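Zundero Cleaning Paste, 500 g tub

Item number 561
In stock, normally sent the next working day
Also available: 700 g refill bag

Zundero is a soft white paste for taking rubber marks, old grease and grey scuffs from hard surfaces. It is made by Mastanum, a small family firm which has produced household soaps for many years, and we have sold it in our shop from the beginning. Most customers buy it first for the kitchen sink and then discover that it is also useful in the garage, in the hallway and on the garden chairs.

The paste contains fine chalk, plant soap, a little glycerine and water. There is no bleach in it and no colour. The smell is light, of lemon peel, and it goes away after airing the room. We also have a version without perfume, please ask for it by e-mail before you order, as it is not always on the shelf.

How to use it

Remove loose dust and sand first with a brush or a damp cloth. This step is important. Sand which stays under the cloth will make new scratches, and no paste can repair those afterwards.

Take a small amount on a wet sponge, the size of a hazelnut is enough for one cupboard door. Rub in small circles with light pressure. Leave it for two minutes on old marks. Then wipe with clean water and dry with a soft cloth. If the water is very hard in your region, dry well, otherwise a white veil can remain from the chalk.

For the joints between tiles we recommend the Naciri hand brush with short bristles, which is sold separately. An old toothbrush is also good, but it takes more time.

Marks and scratches are different things

We receive many questions about this, so we would like to explain it carefully. A scuff is often material that was left behind on the surface, for example from a shoe sole, a tyre or a cardboard box. Such marks can usually be cleaned away. A scratch is a place where the surface itself is missing. The paste can take the dirt out of a scratch, and it becomes lighter to the eye, but the line will stay.

On walls and containers in daily use you find both kinds together. Pass your fingernail slowly over the mark. If the nail stops, it is a scratch. 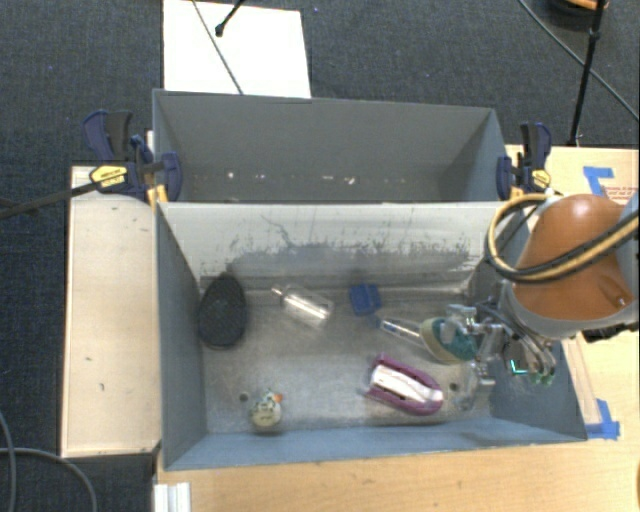

Dark scuffing and scratches on the pale sloping wall between two grey bins.

Start always with a small test in a corner, and let it dry completely before you judge. A wet surface looks darker and more even than it is. On matt surfaces too much rubbing can produce a shiny spot, therefore we advise to work three times gently and not once with force.

Suitable for

Stainless steel, enamel, glazed tiles, glass ceramic hobs (cold), hard plastic garden furniture, painted radiators after a test, bicycle frames, rubber boots, white soles of sports shoes, window sills, chopping boards of plastic.

Not suitable for

Acrylic baths, spectacles and screens, oiled or waxed wood, soft aluminium with a polished finish, car windows with a coating, leather. On natural stone we do not recommend it either — marble and limestone lose their polish very quickly.

What our customers ask

How long does one tub last?
In a normal household around 80 uses. If you clean a whole workshop with it, of course less.

The paste has become hard, can I save it?
Yes. Put a spoon of warm water on top, close the lid and leave it overnight. In the morning stir with a wooden stick. Please do not use boiling water, the soap separates and you will have a thin layer of liquid on the top that does not mix again.

Can it stay in the garage in winter?
Better not. Frost makes the paste grainy. It still cleans, but on delicate surfaces we would no longer use it.

Is it safe for surfaces that touch food?
Rinse twice with clear water and dry. Then there is no problem.

Tub and refill

The tub is of tinplate with a screw lid, and it can be filled again many times. Since January 2025 the refill comes in a paper bag with a thin inner layer, in place of the old plastic pot. The bag holds 700 g, so a little will be left over after you have filled your tub. Fold the bag tightly and keep it with a clip, and use the rest within two months.

The lid of the older tubs had a cardboard ring inside. If your ring is broken, write to Samah Soliman in our customer service and she will send you a new one in an envelope, without cost.

A word from the shop

"I use it mostly for the bottom of my pans and for the boots of my children," writes Saskia Ngata, who packs the orders. "For the pans I take less water, it becomes almost a cream. And I keep one cloth only for this, because the grey colour does not wash out well."

Delivery and returns

Up to three tubs travel as a small parcel. Larger orders go with the carrier and need one day more. Unopened tubs can be returned within 30 days. In August the shop is closed for two weeks — orders are accepted in this time but leave only after the holiday.

Goes well with

Naciri hand brush, short bristles
Vundach cotton cloths, pack of four
Vundach sponge, coarse and fine side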